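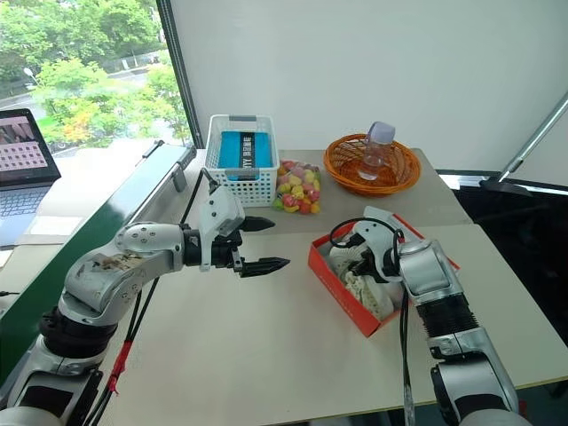
Search this site Go
Print | E-mail
Saturday, June 6, 2020 – Totora Project Office

Gripper Comparison: Progress Report to Nolmont

Work under the grant continued on the two parallel gripper designs. Since April the team has completed 188 trials with boxed shoes and other household goods. The Skodura fingers held soft uppers more reliably – wear at the tips remains a concern. A further 20 trials are planned. Spending to date is $3,935.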